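"First write down who may stop the machine"

Lourenço Teixeira has spent the last years writing rules for rooms where people and robot arms work together. His new guide for small labs and workshops came out in January, and it is only 18 pages long. I spoke with him by phone, and later he answered some more of my questions by mail.

I began with the simplest one. Why does a small lab need its own rules, when there are already thick standards for industrial robots?

"Because the thick standard stays in the drawer," he told me. "I don't say it is bad. I use it every week. But a person who starts on the job in the morning needs to know what to do before lunch. For this person I write."

The guide begins with the stop button. Each shift, one name is written on a sheet next to the robot cell, and this person watches the arm and does nothing else. Everybody in the room may press the stop. Only the person on the sheet may start the arm again.

Teixeira learned this at Grundo, where he was responsible for safety in a test hall. There, he remembers, two engineers each believed that the other one had checked the work area. "The arm moved when one of them was still bending down for a screw. He was not hurt. He was very angry, and he was right to be angry. We had a good procedure for stopping and no procedure for starting."

A large part of our talk was about objects of daily life. Many labs now teach arms to handle clothes, dishes and tools, and Teixeira thinks that the rules were made for metal parts and boxes. A thin, long thing in a gripper changes the space that the arm needs.

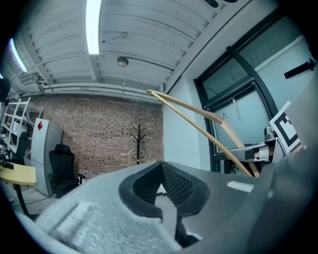 "People measure the reach of the arm and they put tape on the floor," he said. "Then the gripper takes something long, and the tape is wrong. So we say, measure with the longest object of the day. If you change the object, you measure again."

Hand-held grippers, which a person carries to record how a task is done, have their own chapter. I was a little surprised by this, as such a tool has no motor that can push a person against a wall. He agreed, but said that the danger is in the attention. The operator looks at the fingers of the tool and not at his feet. The guide asks for a free walking path of 900 millimeters, no cables across it, and a break after each block of recording. When a powered arm stands in the same room, the guide wants it to be switched off or watched by the person on the sheet.

Not all readers were happy. A team at Wavik wrote him that the breaks cost them too much time. He invited them to try it for 5 days and send him their notes. "They sent very honest notes. They still don't like the breaks. But they asked me if they can make them shorter and more often, and I said yes, please. This will be in the next edition."

Zariņš, a workshop which builds fixtures for grippers, had another complaint. The text said "inspect the finger pads regularly," and they wanted to know what is regularly. Teixeira laughed when he told me this. "They caught me. It is a word we write when we are tired." Now the line says that pads are inspected at the start of each shift, and that a pad with a torn edge is replaced before work begins.

I asked him also about reporting. In his opinion the near miss is the most useful thing a lab can collect, and also the most difficult. His form has 3 questions: what moved, who was near, what did you expect. There is no field for the name of the guilty one. At Istimov, where the form was first used, the box stayed empty until the head of the lab put in a report about herself.

The next edition will have a chapter on visitors. He is still writing it, and he would be glad to hear from labs that often have guests and already have some rule for them, even if it is only one line on the door.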